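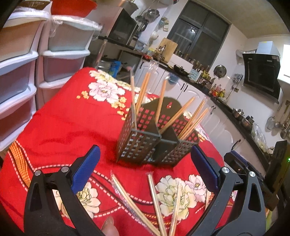 Moving the supper club

2023-03-18

We have been running the supper club out of the church hall in Okholm for four years, and from October it will be at Banholm instead. I said I would write down how that came about, as several people have asked me and I keep giving them different halves of it.

The hall put its hire charge up to 70 pounds an evening. That is a fair price for what it is, but we only charge for ingredients and there was no slack in it. Ebuka Ogundipe did the sums on the back of a menu and got to 810 pounds a year more than we take in. We could have raised the price of a plate. I was against that and so was Trinidad, and we argued it over two evenings without changing anyone's mind.

Océane Penner then mentioned that the old school kitchen at Banholm was standing idle from teatime onwards. She teaches pottery in the next room. I went over with her on a wet Tuesday to look. The cooker is older than ours but has six rings, the sink is deep, and there is a bus that stops at the gate until half past ten. The parking is poor. The storeroom has a shelf we can lock.

What we lose is the long hatch, which made serving quick, and the piano. Roman will miss the piano more than the rest of us.
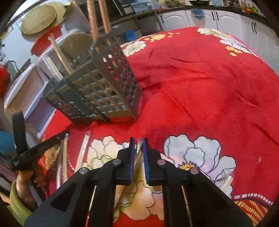

Chopsticks and the red tablecloth.

The first menu at Banholm is still open. I would like to start with a noodle soup, as it stretches if more people come than have put their names down. Trinidad wants dumplings. They are better, but they mean starting at two in the afternoon, and I work until four. If she can find three people to fold, I will give way.

Names go on the list as before, by the Thursday at noon. Please say if you don't eat pork. Bring your own cup, as there are plenty of bowls at Banholm but hardly anything to drink out of. I will put the bus times up when the autumn timetable is out.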